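Community Help: Home and Property
Category: Furniture care and surfaces

Removing permanent marker from a finished wood tabletop in a shared meeting room

Posted by Larmont Tenants Desk
August 18, 2018

Our office manages a small building in which several groups share one meeting room. The room is furnished with a wood table that was supplied with the lease, and the tenants are responsible for returning it in good order. During a recent inspection we noted several lines of black permanent marker near one corner of the table. The longest of these measures 3 inches. We also noted light surface scratches elsewhere, which we regard as ordinary wear.

We have washed the marks with dish soap and warm water, without result. The finish is clear and slightly glossy, but we have no record of whether it is varnish, lacquer or something else. The lease allows us to deduct the cost of repair, and a local shop has quoted $85 to refinish the affected corner. We would prefer to avoid this charge if the marks can be removed by ordinary means.

We would appreciate advice on the following points. Which product should be tried first? Is there a risk of leaving a dull patch that is more noticeable than the marker? Finally, is it reasonable to ask that permanent markers be kept out of the room entirely?

Reply from Bastos Woodcare

The correct method depends on the finish, and the finish should be identified before any solvent is used. Choose a spot on the underside of the table or the inside of a leg. Place one drop of denatured alcohol on it and wait a minute. If the spot becomes soft or sticky, the finish is probably shellac, and alcohol must not be used on the top. Lacquer may also soften a little. Most varnishes and modern clear coats will show no change.

If the test spot is sound, proceed as follows. Dampen a white cotton cloth with rubbing alcohol. Do not pour the alcohol on the table. Wipe the mark in short strokes, following the grain, and turn the cloth to a clean area after each stroke. Ink that has been loosened will spread if the same part of the cloth is used again. Wipe the area with a cloth dampened in plain water, then dry it at once. Good ventilation is required, and there should be no open flame in the room.

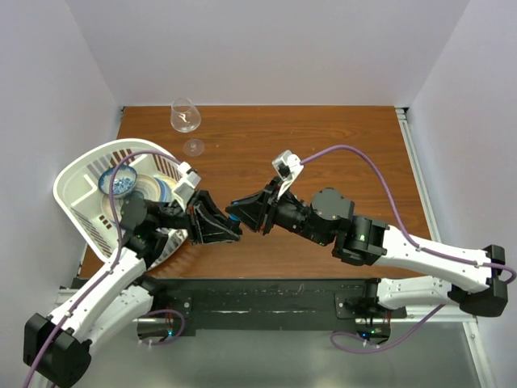
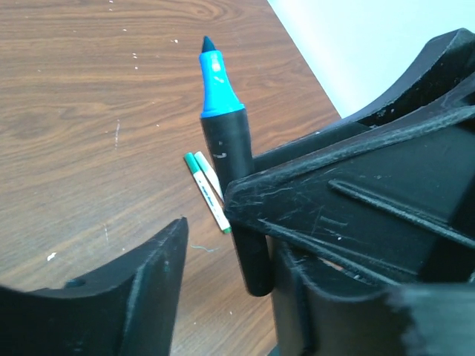
Wood tabletop; the second picture also shows a large marker held upright.

Should a faint shadow remain, a small amount of plain white toothpaste (the paste, not the gel) may be rubbed in lightly with a fingertip. This is a mild abrasive. It will lower the gloss if it is used with any force, so stop as soon as the shadow is gone. A thin coat of paste wax will usually even out the shine — apply it to the whole top, or the corner will stand out.

Please do not use acetone or nail polish remover. Either one can take the finish off down to bare wood, and a repair at that point will cost more than the amount you were quoted. Ink that has entered bare wood through a scratch can't be wiped away and generally has to be sanded.

Reply from zestance31

Hair spray. We have used it on desks for years and it takes marker right off. Spray, wait, wipe. It must be the older kind with alcohol in it, as the newer ones do very little and leave the surface sticky.

Reply from Kakitz Building Services

We concur with the first reply and would add a caution regarding the second. Hair spray leaves a residue, and its contents vary from one brand to another. Plain rubbing alcohol is cheaper and more predictable.

With respect to your final point, a complete ban is difficult to enforce. In the buildings under our care, the posted rules require a desk pad under any work done with permanent ink, and each group is asked to report marks on the day they are made. Fresh ink is much easier to remove. We adopted this rule in March and have had one repair charge to pass on to a tenant in the months that followed.

We also recommend that you review the lease before any refinishing is ordered. Some owners require written consent for work on supplied furniture, even when the tenant is paying for it.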